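# The Week the Left Jaw Let Go

Welcome to the Inby tabletop gallery! We're a small crew with two hand-held grippers, a blue blanket and far too many knickknacks, and this page is about the fault that ate most of our May. Kelly Oakley spotted it first - a jaw that closed fine, held for 3 seconds, then eased open all by itself.

We love this kind of puzzle. It did it 6 times in 52 grabs, never on the same object twice in a row, and the log showed a perfectly healthy grip every time. Tùng Ông blamed the finger pads, Zorica Dervishi blamed the spring, and I blamed the cable (wrong!).

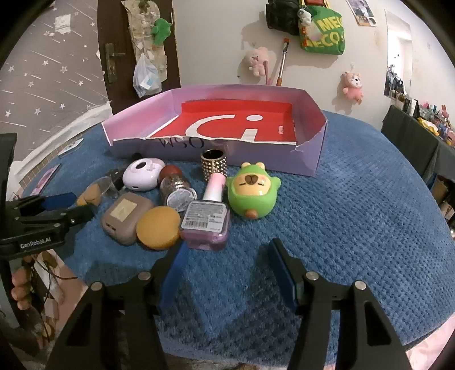

Small round things are the hardest test we know, so makeup sponges and little jars got a lot of table time. A sponge forgives a lazy jaw. A glass jar won't, and after one drop we made it a rule that glass only gets lifted a finger's width above the blanket until a gripper has passed 20 clean holds.

The culprit was a set screw inside the handle, backing out a hair with every squeeze. Bohdana Skoryk found it with a dab of paint and a lot of patience - what a great catch! Thread locker is on now, and the screw check has gone on the morning sheet.

Got a gripper that sags like ours did? Write to Cường Tăng, who is collecting stories for the next gallery.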